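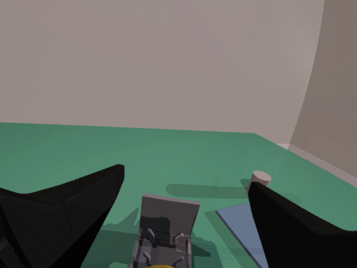 Flilinell open day: frequently asked questions

When is the open day?
The lab is open in March, from 11 a.m. to 5 p.m. Demonstrations start on the hour in Room 33. The last one starts at 4 p.m.

What will be demonstrated?
Two parts. The first runs in simulation on the wall screen: a two-finger gripper over a green tabletop, with a small open box, a flat panel and a short cylinder as the objects. The second runs on the Cropper arm in the test cell.

Why is part of it simulated?
Simulation is where most of our development time goes. A new controller has to complete 555 simulated trials before it is loaded onto the arm. Visitors see both stages, in that order.

Is the simulation live or recorded?
Live. It is computed on a workstation in the room, and object positions are reset between runs. Failed attempts are not edited out.

Can I operate the arm?
No. Visitors may drive the simulated gripper from the Janon console, one person at a time, for up to five minutes. The arm is operated by staff only.

Do I need to register?
Yes, for the demonstrations. Each session takes 11 visitors. The poster area in the Tosness building is open without registration.

Is there a minimum age?
Visitors under 16 must be with an adult. The test cell is fenced and the viewing line is marked on the floor – please stay behind it while the arm is powered.

May I take pictures?
Yes, without flash. Flash interferes with the cameras in the test cell.

Who do I contact about technical questions or group visits?
Kyrylo Karpenko, demonstrations lead. Write to him through the contact form and select "Open day" as the subject.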